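Small thread on how I look after our two-arm cell at Skiketti. It is the third time I write these notes, and I hope they are now clear enough for the next person. 1/7

First the cables. The purple ones need a big loop, so the wrist can turn fully. Before, I had them tight, and the left one was damaged at the connector after 200 hours. Now I leave the loop long and use a clip on the arm segment.

Second, the mounting bar. Both arms share it, so if one bolt is loose, both arms lose their position. I check all bolts every 4 days with the same torque key.

Eirlys Bellis asked me why the boards are down at the front, by the cable channel. It is easier to reach them there, and I can see the red light without bending.

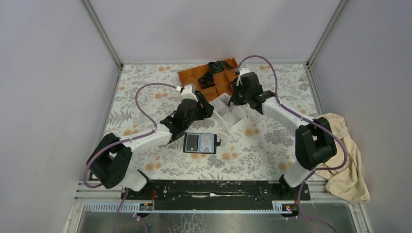

After any work on the cables I run both arms slowly through the home routine, with one hand on the stop button. If a loop touches the gripper, I move the clip a little and run it again.

Gripper fingers: wipe with a dry cloth, no alcohol. I made this mistake in December and the rubber became hard.

Last thing, please write the new zero values in the log before you switch off. The old ones are on page 29. 7/7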